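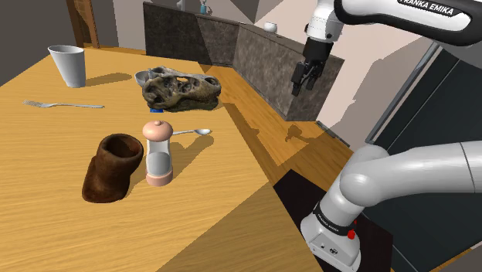
HESUMVILLE SHARED WORKSHOP
Tabletop Arm Build Group
Minutes of the Regular Meeting, 17 Nov 2018

Present: the chair, the recorder, the mechanical lead, the software lead, the electrical lead, the workshop safety officer, and three members without assigned duties.
Apologies: the member responsible for printed parts.

The chair called the meeting to order in the back bench area. A quorum was confirmed.

1. Minutes of the previous meeting

The minutes of the previous meeting were accepted with one correction. Under the heading "Wrist," the words "bearing to be replaced" should read "bearing to be reseated." The bearing has been reseated and no purchase was made.

2. Matters arising

2.1 The lockable cabinet has been cleared of material from the former lathe class, and the group may use the two lower shelves. The upper shelf remains assigned to the woodworking members.

2.2 The extension cord reported as damaged has been removed from service and cut up.

2.3 The request for a second key to the back bench area has been passed to the workshop's general meeting. No reply has been received. The recorder will ask again in writing.

3. Mechanical report

3.1 The mechanical lead reported that the base, shoulder and upper arm of the Hisum arm are assembled and bolted to the bench plate. The forearm is complete except for the cable cover. The elbow joint moves freely by hand through its full travel, with slight binding near the folded position. The binding is attributed to the inner spacer, which was turned slightly thick. A replacement will be turned before the next meeting.

3.2 The reduction gears ordered from Mayrhofer were delivered in good order, except that one set was supplied with the wrong bore. Mayrhofer has agreed to exchange it and has asked that the original packing be used. The packing had been thrown out. The mechanical lead will write to the firm and ask whether a plain carton is acceptable.

3.3 A member asked whether the bench plate is stiff enough. With the arm extended and a test weight hung from the wrist, movement could be felt at the rear corners of the plate. It was agreed to add a cross member under the plate and to repeat the test before any powered movement at full reach.

3.4 The gripper was discussed at length. The present design uses parallel jaws cut from aluminum bar. The mechanical lead considers them adequate for blocks and cylinders. The software lead does not consider them adequate for flatware, for the reasons set out under item 5. The matter was held over to that item.

4. Electrical report

4.1 The 36 volt supply has been installed in its enclosure and run under load for an evening without fault. The enclosure fan is louder than expected. Members who use the front benches have commented on it, and a slower fan will be tried.

4.2 The emergency stop has been wired so that it removes power from all joint motors. The safety officer inspected the wiring and asked for a second stop button at the far end of the bench, within reach of a person loading the table. The electrical lead agreed. Until the second button is fitted, no person is to load or clear the table with the motors powered.

4.3 The arm will drop when power is removed, as the shoulder has no brake. The electrical lead presented two courses of action: fitting a brake, or hanging the upper arm from a counterbalance spring. The cost of the brake, with its driver, was given as $379. The spring would cost very little but would need a new bracket and some days of work. Opinion was divided. Members in favor of the brake noted that it would hold the arm in any position. Members in favor of the spring noted the state of the group's funds. The chair asked for both to be worked up on paper and brought back.

5. Software report and simulation

5.1 The software lead reported on Drotetti, the group's motion and grasping program. As agreed in the summer, Drotetti is being tried in simulation before it is allowed to move the Hisum arm. The simulated room contains a wooden table with an assortment of household articles on it, and a Franka Emika arm model with a two-finger gripper stands beside it. The use of another arm's model was questioned by a member who had joined since the summer. The software lead replied that a finished model of the Hisum arm does not yet exist, and that the grasp planning can be exercised in the meantime. A model of the Hisum arm will be prepared from the mechanical drawings once the forearm dimensions are final.

5.2 The table layout was reviewed. It includes a fork and a spoon, a tall white cup, a salt or pepper shaker in pink and clear, a dark brown boot and a large animal skull. One member objected to the skull on the ground that no household table would have one. The software lead wished to keep it for its irregular outline and its gaps, which give the object-finding routine more difficulty than the cup does. The skull was retained without a vote.

5.3 The boot and the shaker stand very close together in this layout. The present planner treats each article separately and takes no account of what the outside of a finger may strike on the way down. The software lead proposed a clearance check that would refuse any approach in which a finger passes through the space of a neighboring article. Members agreed in principle. It was pointed out that a strict check could refuse nearly every approach on a crowded table, and the software lead will make the clearance distance adjustable.

5.4 The spoon was taken as the principal case for discussion. Members viewed the approach from the gripper's end, with the fingers open and the spoon on the table between them.
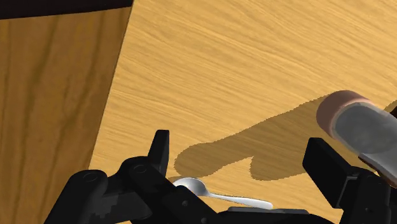 The first question was where a spoon should be held. The planner now aims for the middle of an article's outline. For a spoon this falls on the handle, but the point shifts toward the bowl when part of the handle is hidden from view. Two members favored a fixed preference for the handle. The electrical lead favored the neck, where the change in width might keep the spoon from sliding out lengthwise. It was agreed to test both positions and to record the results separately.

The second question was the direction in which the fingers close. A member observed that fingers closing along the length of a spoon will push it at the ends or miss the handle altogether, and that the wrist must be turned so that the fingers close across the handle. The software lead confirmed that the wrist angle is calculated from the long axis of the article and is applied late in the descent. The meeting preferred that the turn be completed while the gripper is still well above the table. The software lead accepted this.

The third question was shadow. Shadows lie across the wood in the simulated room, and the edge-finding step has at times reported the border of a shadow as the border of an article. The recorder asked whether the shadows could be switched off. They can be, but the back bench area has a single lamp and a west window, and the real table will have shadows of its own. Shadows will stay on. The edge-finding step will be revised to compare the surface on both sides of a border before accepting it.

5.5 Returning to item 3.4, the mechanical lead asked what finger shape would be wanted for flatware. The software lead asked for a thinner tip with a flat lower end that can be brought down to the table surface without wedging under the article. The mechanical lead will cut a trial pair in scrap aluminum and will leave room on the inner face for a rubber pad.

5.6 Resolved: that Drotetti shall complete 60 simulated attempts on the spoon, divided evenly between the handle and the neck, before any flatware is tried with the Hisum arm. Failed attempts are to be kept in the log with the cause stated as far as it can be determined. Carried, with one abstention.

6. Safety

6.1 The safety officer proposed a marked boundary on the floor around the bench, to be kept clear whenever the motors are powered. Yellow tape was approved. The boundary will be set from the full reach of the arm with the gripper fitted, and the mechanical lead will supply the measurement.

6.2 Eye protection will be worn by all persons inside the back bench area during powered tests, including visitors.

6.3 A notice will be posted at the supply enclosure giving the order of steps for starting and stopping the arm. The electrical lead will draft it.

7. Open house in March

7.1 The workshop has invited each group to show its work at the open house in March. The chair asked whether the arm would be ready. The mechanical lead expects slow powered movement by then and would not promise more. It was agreed to apply for a bench space and to show the arm moving without a load if the brake or spring has been fitted, and unpowered if it has not. The simulation can be run on a screen beside it in either case.

7.2 A member offered to bring a low barrier. Accepted.

8. Actions

Mechanical lead: turn the elbow spacer; write to Mayrhofer; fit the cross member and repeat the plate test; cut trial fingertips; supply the reach measurement.
Electrical lead: fit the second stop button; try a slower fan; prepare the brake and spring proposals; draft the starting notice.
Software lead: add the clearance check; move the wrist turn to an earlier point in the descent; revise edge finding; run the spoon attempts.
Safety officer: lay the floor tape.
Recorder: write again regarding the second key; apply for the open house space.

9. Other business

The oil stain on the floor beside the drill press was reported. It was not made by this group, but it will be cleaned up by those staying after the meeting.

The next meeting will be held at the same place and hour, on a date to be posted on the workshop board. There being no further business, the chair declared the meeting closed.

Minutes submitted by the recorder, subject to approval.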